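Sat 6 October
Posted by the author of Letters from Pernulach

Learning to sleep in a quiet house

For nine years I lived above a tram stop, and I slept very well there. In spring we moved to Pernulach, where after ten in the evening there is nothing to hear, and I began to wake at two every night.

At first I blamed the mattress, then the coffee. My neighbour on Stollska street told me that she had the same problem when she came from the city, and that it lasted until December. This did not comfort me much.

So I started to keep a small notebook. I have now 61 nights in it. I write when I went to bed, what I ate, and which noise woke me, if there was one. Mostly it is the house itself — it makes little clicks when the evening gets cold, and I lie there and try to guess the room.
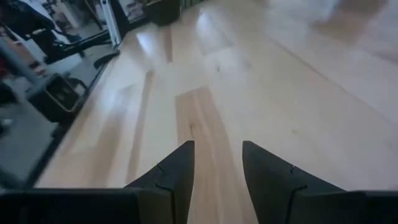
Our floor, with a darker plank down the middle.

What helped a little was to leave the window open, even in the rain. I also stopped to look at the clock, and I read some pages of a dull book about canals. Last week I slept until six on two nights. I do not miss the trams, but I would like to hear one sometimes, far away.

Recent posts
Bread without a recipe
The slow bus to Stornia
My 126 words for the dialect
A winter coat from Vandenberghe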